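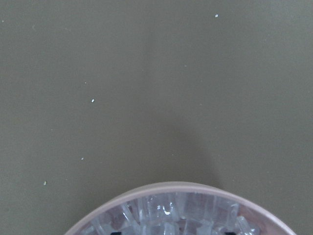 CASIRGATE, 9 Mar 2026

Ice in a round container with a pale pinkish rim, set on an olive-gray surface. The cubes are clear and blocky, and they fill what you can see of the inside.

Ice is on the drinks table at the Isska supper, which takes place every other month in the hall on the Casirgate side of the river. Zerrin Kozan put the page together and Corina Eberhard checked the names.

The supper used to buy its ice in bags. Since last fall we have made our own from boiled water, in 11 silicone trays kept in the hall freezer. A tray takes at least four hours to freeze, and overnight is better. We fill them the day before and empty them into a tub as they set. One full container serves a table of six for some 4 rounds of iced tea. After that it needs topping up.

Diễm Nghiêm makes the tea and likes it strong, to allow for the melt. Lemon goes in the glass, not the pitcher.

The next supper is in April. If you can lend a cooler, leave a note at the hall.

3 comments

Bülent Ağca: Is boiling the water worth it? Mine come out cloudy either way.

Aslı Akgül: I boil it twice. Small difference, but I can see it.

Bülent Ağca: Will try twice. I have a cooler you can use in April, the lid is cracked but it closes.

Shared 6 times

Contact | © Isska Supper | Back to top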